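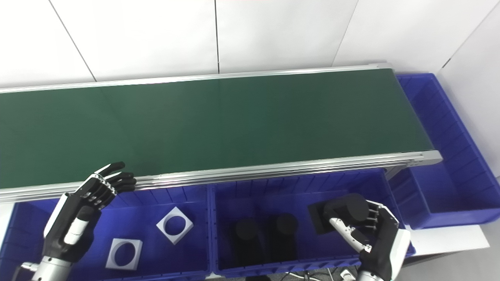 Fitzgerald Marchetti wants to know why the belt doesn't run out. A conveyor belt is a loop. Its two ends are joined together, so the part you see on top comes back underneath and goes around again.

A roller at one end is turned by a motor. The roller grips the belt and pulls it along, and anything on the belt goes for a ride. The belt in the picture is green and has metal rails along its sides.

Bins are for sorting. Blocks with round holes can go in one bin and black cylinders in another. Then the next worker knows where to look.

Try it: lay 6 pencils side by side, put a book on top and push. The pencils roll and the book moves.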